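27 Dec 2023

So I had my gallbladder out at Wistholm two weeks ago, and since half my family keeps texting to ask what I'm eating, I figured I'd put it all in one post. Short version: soup. So much soup! 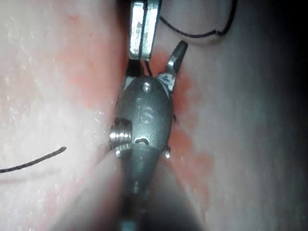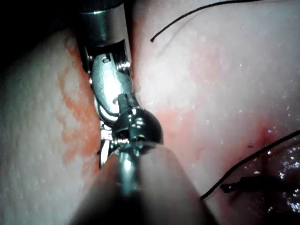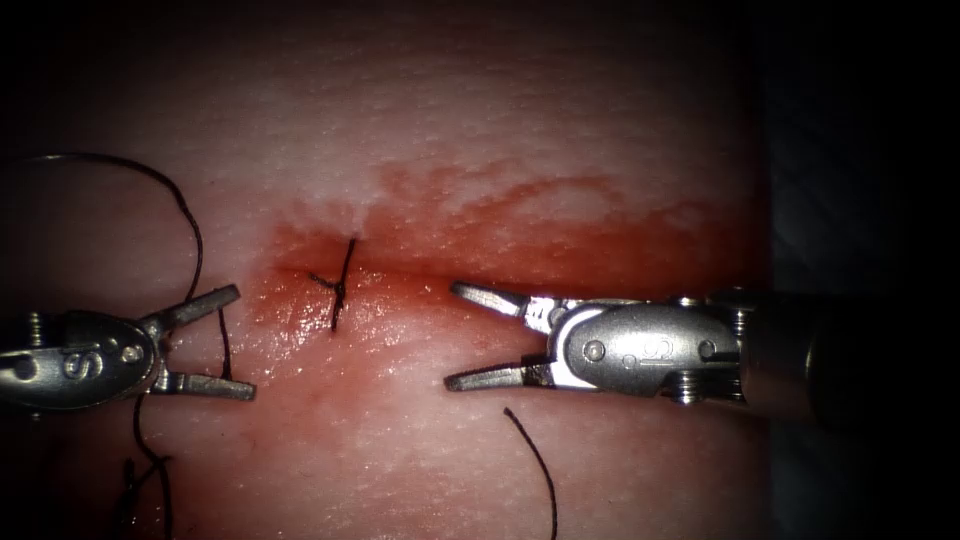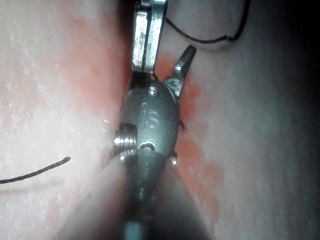

Surgical instruments up close. The third one shows a practice pad with a stitch in dark thread.

Anyway, food. The first few days I wanted toast and nothing else, dry, with the crusts on. Then my neighbor dropped off a giant pot of lentil soup from Gökçe (the little place by the post office, if you're local) and I ate it for lunch and dinner until it was gone. I went back for more on Friday and paid 20 dollars for two big tubs, bread included. Worth every cent.

After that I got brave and started cooking again. I can't lift my big Dutch oven yet, so everything happens in the small saucepan, which means I make one bowl at a time like some kind of hermit. Carrot and ginger was great. Potato and leek was fine, a little gluey. The broccoli one we will not discuss.

Christmas dinner was at my sister's and I was so careful, you guys. Turkey, plain green beans, a spoonful of mashed potatoes with no gravy (this hurt). Then somebody passed the cheesecake and I had three bites and spent the evening on the couch regretting two of them.

The other thing I've been doing is walking, very slowly, in my ugly Fellura slippers to the end of the hall and back, and now in real shoes as far as the mailbox. My record is 27 minutes with one sit-down on the wall outside the bank.

If you have a good soup with no cream in it, please leave it in the comments. I have a whole bag of parsnips and no plan.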